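Speaker notes: Glare and Shadow on Work Surfaces
Haltden lighting workshop, September 20, 2018
Speaker: Aarti Rana

Slide 1. Title. Introduce Riaan Visser, who takes questions on metering at the end.

Slide 2. Scope. Task lighting for benches, counters and desks. Daylight is covered in Lina Sayegh's session. Skip the history of the lux unit unless asked.

Slide 3. Illuminance and luminance. Illuminance is light arriving at the surface. Luminance is light leaving it toward the eye. Most complaints concern the second; most meters in the building trade read the first. Give the Tatgate reading: 900 lux at the center of the bench, 105 lux at the back corner. Users there reported the bench as too dark. The average was within spec.

Slide 4. Surface finish. Matte white scatters light in all directions and hides the lamp image. Gloss white returns the lamp image at the mirror angle. Matte surfaces still show shadow edges clearly.
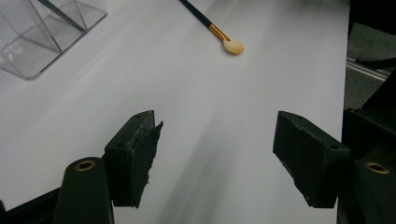
Soft diagonal shadows on a matte white tabletop.

Slide 5. Shadow edges. Edge softness depends on source size and on the distance from object to surface. A small source gives a hard edge. A long diffuser gives a wide penumbra. Pause for the two-lamp demo. Switch off the room lights first (panel by the left door).

Slide 6. Small-part work. Sorting and inspection need contrast between part and background. Pale parts on a white top lose their outline under flat light. Move one source to the side and lower it.

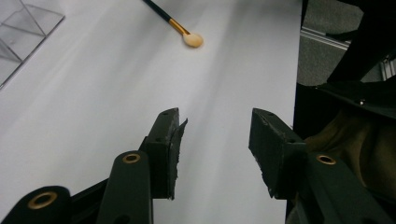
The side source should be dimmable. At Tatgate we began at full output and came down in steps until the shadow no longer competed with the part. Heiðrún's log has the settings for all 16 positions; bring the printout.

Slide 7. Measurement grid. Meter flat on the surface, operator standing clear, dark clothing. Record lamp warm-up time. Repeat the first point at the end and discard the run if the two readings disagree.

Slide 8. References and contact. Revised worksheet goes out in December. Hand over to Riaan.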